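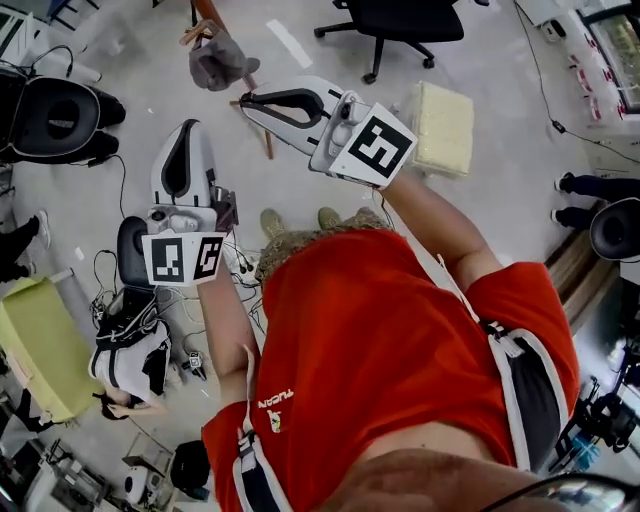
My job changed from repairing to showing robots how to do it. What should I ask my employer?

Posted by lindenrow in Work and Employment
Tags: automation, job description, training data, small company

Good evening to all. I hope this is the right section. I have read the older threads about robots in warehouses, but my case is a bit different and I did not find an answer.

I work for Sekden, a small company in Wurnik. When I started, we repaired and assembled small furniture and did some packing for other firms. Since May our team of four has another task for the most part of the day. We wear a harness and hold a gripper in each hand, and with them we do the things we did before with our fingers: lift a chair frame, turn it, put it down, fold a cloth, move items from one shelf to the other. Everything is recorded. The recordings go to a project called Jaseck, and from them a robot shall learn the same movements. The target for our team is 1,700 good recordings. A recording is not good if the part slips or if you stop in the middle to think.

I want to be fair. The work is not bad. The engineers are polite, they listen when we say that a certain grip is wrong, and I learn something. In my old work I was never asked how I hold a piece of wood. But three things are on my mind.

First, my contract still says "repair and assembly". Is it a problem when the real work is so different?

Second, the body. I am used to bending, but with a gripper in each hand it is another kind of bending. I look down the whole time and the arms are held away from the body. After 90 minutes my neck and my forearms are stiff. We have a pause, but it is not written anywhere how long or how often.

Third, and this is difficult to say in the meeting: when the recordings are finished, what is our work then? My manager says the robot will take only the boring part. I believe that he believes it. But the boring part was a good half of my day, and I liked it, because in it I could rest my head.
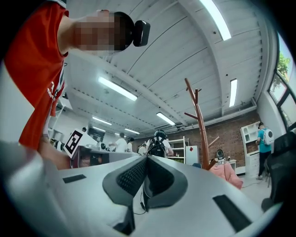

plainweave
On your third point I would not wait for the meeting. I was in nearly the same position at Hadgu, only it was sorting of parts and we used a glove and not grippers. We all kept silent from politeness. When the recording period ended, the company had no plan for us at all. I do not say they had a bad plan. There was no plan, and so for some weeks we swept the floor and tidied the store, and after that two colleagues found other jobs.

What I would do again, but earlier: write one short letter, signed by the whole team, and ask what each person will do in the month after the last recording. Ask for the answer in writing. You do not need to sound angry. If they answer "we do not know yet", this is also useful to you, then you can ask on what date they will know.

About the contract I am less sure. With us it was changed afterwards with one added page, and the pay stayed the same, which I think was a mistake from our side. To teach a machine is a skill. You know which movement is the right one and the engineer does not. I would ask for the added page and the talk about pay together.

Hope it goes well for you.

bx_turner
robots are coming anyway, you can't stop it. learn programming

lindenrow
Thank you both. Plainweave, the idea with the month after the last recording is very good, I will put it to my colleagues tomorrow. Bx_turner, I am not against learning, but I have no time for a course beside the job and the family, and I do not want to stop anything. I only want to know where I stand.

I should add one thing which I forgot. The work is not the same for all four of us. Two do mostly the handling and two prepare the pieces, check the recordings and note which ones to repeat. The second job is easier for the neck, and I think it is also the one that will last longer.

ostrava_kiln
I come from the safety side, so I write mainly about your second point. Please understand that the rules differ from country to country and I do not know yours.

When a task changes, the employer should look at the risks of the new task again. The old assessment for repair work does not cover it. A tool which is light in the first minute is another thing when you hold it out in front of you and must be exact with it. You can ask in simple words: has the recording work been assessed, and may we read it? In most places you have a right to see this paper.

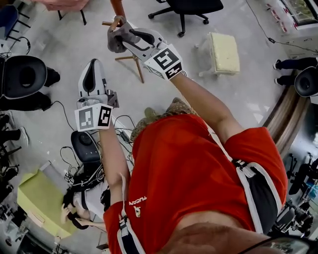
Then ask for rotation. What you wrote in your addition is the best argument you have. If two people handle and two check, let the pairs change at a fixed time in the day, for instance before and after lunch. This is good for the neck, and it also means that all of you learn the checking. If later only the checking is left, nobody is shut out from it.

Some smaller points from my own practice. Ask if part of the recording can be done at table height and not on the floor. Maybe the project needs the floor for certain tasks, but I doubt it needs it for folding. Ask that a stopped recording is not counted against one person by name. People who are afraid of a bad number do not take the pause, I have seen this too many times. And keep a small notebook for two weeks with the time and where it hurts. A doctor or a manager can do something with this, but with "I am stiff" they can do little.

To the pay question I have nothing clever to say. I would ask also who keeps the recordings and for what they may be used. If your hands and your voice are in them, it is your right to know.

lindenrow
This is very helpful, thank you. The voice is recorded too, I think, I must ask. We will write the letter this week with the rotation as the first point and the added page as the second. I will come back here when we have the answer from Sekden.

plainweave
Please do, I would like to read it. And put the table height in the letter as well, it costs them very little.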